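Subject: Re: [catering-floor] So what happens to the prep shifts?
From: Lucimara Caldeira

Hi all, long one, get a coffee.

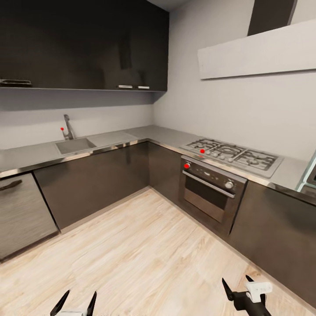 1. What Lejla asked

Lejla Spahić wrote:
> I've read the Morura notice twice and I still can't tell who does
> what from February on. It says the arms take over "routine
> handling" in the Iser kitchen. Is that the dishes? The stove?
> Am I going to be standing there watching a machine turn a knob?
> And what happens to the 6 a.m. people? There's two of us on that
> shift and neither of us wants to move to afternoons.

2. What I know

I spent most of last week over at Cordeiro with the people setting up the tasks, so I can answer some of this. The part they're on now all happens in the simulator. It's a made-up kitchen, dark brown cabinets, L-shaped, steel counter, nicer than ours if you ask me (the floor is so clean!). Everything in it is small stuff so far: work the faucet, turn a knob on the cooktop, turn the left knob on the oven. The little red dots mark the spots they care about on those. I sat through a lot of faucet. The target they gave me was 4000 runs before anything gets tried in our building, and they were at 1101 when I left.

So Lejla, yes and no on the dishes. Loading the dishwasher is on their list but way down it. First thing we'd see at Iser is opening-up work: ovens on, water running, checking that everything got shut off at night. That's the bit that worries me for the 6 a.m. shift, because that's what your first half hour IS.

3. What I asked for

I told them I don't want anybody's start time moved for the first stretch, and they agreed, in an email, which I've saved. One of you is in the room whenever the arms are on. You can stop them and you don't have to justify it to anyone afterward. I also asked that the stopping and the resetting count as work and get written on the shift sheet, same as prep does. Skanby had this last year at their place and my cousin there said the resetting ate her whole morning and it was on no sheet anywhere, so she looked slow. I'm not having that here.

Still open:

– pay grade for whoever does the babysitting. I say it goes up. Morura says "under review."
– whether the cooktop stays off limits during service. Ours gets crowded and I don't want arms near it with pots going.
– training. They offered 100 minutes per person, on paid time. I think that's thin but it's a start.

4. What I think

I'm less gloomy than I was, to be fair. I had a go at steering the two grippers myself and I was terrible – it took me forever to line the fingers up with the faucet handle, and I turn on a faucet with my elbow every day of my life. The young guy running it asked me all kinds of things about how we open a kitchen and wrote them down. Half of what we know isn't in the manual and they need to hear it from us, so if you get asked to go over there, go. Make them pay for the bus.

There are 68 of us on this list and I've heard from maybe five people. If you have a worry send it here or just to me, I'm putting them all in one note for the next meeting. Lejla, call me after your shift, I want to go through the opening checklist with you line by line before they do.

Lucimara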